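4. Recording your first demonstrations in the simulator

By now you should have the Grokcombe software installed and both hand controllers paired (sections 2 and 3 if you skipped ahead, and I know some of you did). This section is the fun part. You're going to drive the robot yourself, by remote control, and save what you do so it can learn from it later.

I wrote this for the tabletop scenes in the Zukham task pack. If you're using your own scenes, most of it still holds, but your menu names may be different from mine.

Before you start

Clear some space around your chair. You'll swing your elbows more than you think – I've knocked over two cups of coffee doing this. Put the wrist straps on. Then sit down, open the task pack and let the scene load all the way before you touch anything.

Caution: If you also have a real arm connected to the same computer, set it to Standby and check the light on its power box before you go on. The controllers send to whatever is live, and a simulated arm waving around is a lot cheaper than a real one.

4.1 Line up your hands

1. Hold both controllers in front of you at a comfortable height, with your elbows bent.
2. Press and hold the side buttons until the status bar says Linked.
3. Move your right hand a little. The right arm should follow. Do the same with the left.
4. If the arm goes the opposite way from your hand, let go, turn to face the screen squarely and link again.

Note: You can let go of the side button any time to "park" an arm, move your hand back to somewhere comfortable, and grab it again. I do this constantly. It doesn't spoil the recording.

4.2 Set the speed

Open Settings > Motion and look for Hand Scale. It ships at full scale, which I find way too jumpy for picking up anything small. Drop it to half for your first session and bring it up once you've got the feel of it.

While you're in there, set the time limit to 2000 steps. That's plenty for every task in the pack, and it stops a forgotten recording from filling up your drive.

4.3 Record a practice run

1. Press Reset. The objects move to new starting spots each time, so don't expect them to be where you left them.
2. Press Record and wait for the beep.
3. Bring the arm in high, over the object, then come straight down. Coming in from the side is how things get knocked across the table.
4. Close the gripper with the trigger. Squeeze slowly and stop when the fingers do.
5. Wait a beat, then lift.

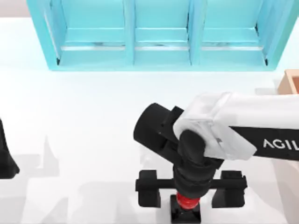
Don't rush that little pause before the lift, by the way. When I first started I'd squeeze and yank in one motion, and half my recordings showed the object slipping out of the fingers. A robot trained on those learns to be just as sloppy as I was! With long objects, try to grab near the middle so they don't tip when they come up.

6. Finish the task, open the gripper and back the arm off before you stop.
7. Press Record again to stop. Choose Keep or Discard.

Be picky here. Throw out anything where you bumped something by accident or sat there thinking for ages with the arm hanging in the air. Fixing a small miss partway through is fine, and I keep a few of those on purpose.

4.4 How many do you need?

Do 10 practice runs and discard the lot. Then record for real. My first set that trained well had 39 good demonstrations in it, and your number will depend on the task, so train early and see what you get.

Note: Take breaks. Tired hands make wobbly recordings, and you'll see the wobble in the Zaidi playback viewer as a shaky line on the wrist graph.

4.5 If something goes wrong

The arm freezes partway: you've probably reached too far and it can't stretch any more. Park it, pull back and link again.

The gripper won't close: check the controller battery first, then the trigger setting under Settings > Buttons.

The recording won't save: look at the folder path. It can't have spaces in it, and yes, I've asked for that to be fixed.

Once you have a batch you're happy with, leave the files where they are and go on to section 5, where we load them into Plunside and start training.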